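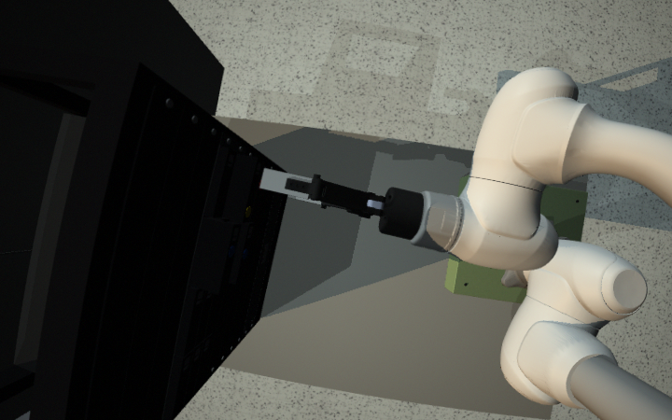 O dia aberto da Orkach

A demonstração estava marcada para as dez e começou às dez e quarenta e seis, porque o presidente da câmara quis cumprimentar toda a gente duas vezes, incluindo o segurança, que já o conhecia de um processo antigo.

Sentaram-nos num auditório em Illach, terra onde nunca acontece nada em fevereiro e pouca coisa nos outros meses. No ecrã, o braço branco já segurava o bloco cinzento-claro junto ao armário preto. Era a simulação. O braço a sério, explicou Anqi Xia, estava na sala ao lado e faria o mesmo depois do café.

– O mesmo, o quê? – perguntou a minha tia Graça, que só tinha vindo pelo café.

– Inserir o módulo no armário.

– E isso demora?

– No simulador fizemos 2585 tentativas.

A minha tia acenou com a cabeça, como quem ouve o orçamento de um canalizador.

Eu estava ali pelo jornal, que me pagava a deslocação mas não o almoço, e tinha decidido escrever uma peça séria. Apontei no bloco: «armário muito preto». Depois apontei: «pontinho amarelo». Fiquei a olhar para o pontinho amarelo durante algum tempo. Num armário daqueles, uma pessoa agarra-se ao que há.

Anqi Xia falava baixo e sem microfone, apesar de ter o microfone na mão. Disse que o projeto se chamava Proditz, que a parte difícil eram os últimos milímetros e que a mão humana os resolve sem pensar. O presidente da câmara olhou para a própria mão com visível satisfação.

– E se falhar? – perguntou um senhor da Shao, a empresa que fornecia os armários e que, a julgar pela gravata, esperava vender mais alguns.

– Recua e tenta outra vez.

– E se falhar outra vez?

– Recua e tenta outra vez.

– O meu genro é igual – disse a minha tia, e foi a única frase da manhã que o presidente anotou.

Seguiu-se a pausa. Havia rissóis, dois tabuleiros, e uma fila organizada segundo a hierarquia do município. O senhor da Shao contou-me que tinha começado a vida a montar módulos à mão, num corredor tão frio que se trabalhava de gorro. Perguntei-lhe se tinha saudades. Pensou no assunto, mastigou, e respondeu que tinha saudades do gorro.

Quando voltámos, passámos à sala do braço verdadeiro. Era mais pequeno do que eu imaginava, ou o armário era maior, e alguém pusera uma fita no chão para não nos chegarmos. Ficámos todos com os pés encostados à fita. Anqi Xia carregou numa tecla. O braço avançou devagar, com uma delicadeza quase ofensiva, e parou a um dedo do armário.

Ficou assim.

– Está a pensar? – sussurrou o presidente.

– Está à espera da confirmação – disse ela, e carregou noutra tecla.

O bloco entrou. Fez um clique muito pequeno, desses que em casa fazem as gavetas boas. Houve palmas. O presidente cumprimentou Anqi Xia, cumprimentou o senhor da Shao e, já lançado, estendeu a mão na direção do braço, que recuou para a posição inicial.

Escrevi a peça no autocarro. Cortaram-ma para metade e o título saiu com o nome da empresa errado. A minha tia recortou-a na mesma e guardou-a na cozinha, debaixo do íman do talho, com uma nota a lápis: «rissóis bons».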